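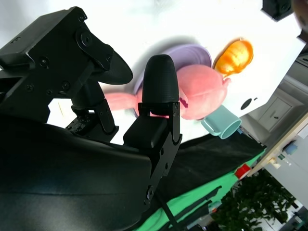 A pink soft toy on a lavender plate, on the white table.

About us

Isuvton is a small school of everyday skills for children and their families. We teach the things which most of us once learned at home without noticing: how to lay a table, how to clear it, how to put objects back where they belong and how to take care of what we use. We started with one long table in Tetow, and we later opened our second room in Gallardo. Today we have 2 rooms and a programme for 200 families in each school year.

How we work

Each lesson starts at the table. The children receive a few ordinary objects, for example a plate, a cup, a cloth and a toy, and they decide together what stays and what goes away. A toy on a plate is a very good beginning. The youngest ones often say that the toy is having lunch, and we let the lunch finish before we tidy. After this the toy goes to its basket and the plate goes to the shelf. Then we lay the table again, this time for people.

We prefer white tables, as small children find things more easily on a plain surface. Our plates have a raised rim, so that peas and pieces of apple do not travel too far. The soft toys are washed at the end of every month, and the children help to hang them.

Older children, from eight years, join the kitchen group. They learn to wash up in the correct order, to dry glasses and to pack a lunch box which does not leak. They also keep the shelf list, where it is written what we have and what needs to be repaired. The list is not always correct, but it is theirs.

Our lending shelf

Under the name Pandix we run a lending shelf with 900 objects: dishes, trays, cloths, boxes, puzzles and soft toys. Families of the school may borrow what they need and bring it back clean. If something is broken, please tell us — we do not ask for money for a broken cup. In December the shelf is closed for counting and mending.

Visiting us

Parents are welcome to sit in a lesson before they decide. Please come ten minutes early and bring indoor shoes for yourself and for the child. The Tetow room opens at nine in the morning and the Gallardo room at two in the afternoon. Both rooms are on the ground floor, and a pushchair can be left in the entrance.

For places in the next term, please write to the school office and tell us the age of your child and which room is closer to your home.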